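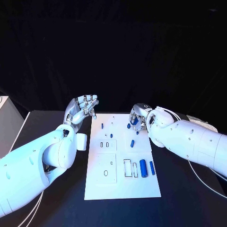 4.2 Changes in the work of the assemblers

At the Cerkammont plant, the fitting of small parts was done fully by hand until July. After the Sulix cell with two arms was installed, we studied 1715 work orders. In 1068 of them an assembler had to step in at least once, mostly when a peg was held at a wrong angle.

Figure 3. Two-handed work with blue parts at the board.

The assemblers told us that their hands are less tired in the evening. However, they must now watch more, and several of them found the waiting harder than the fitting. Two also feared to lose their skill. The pay grade remained the same, which the older workers considered unfair.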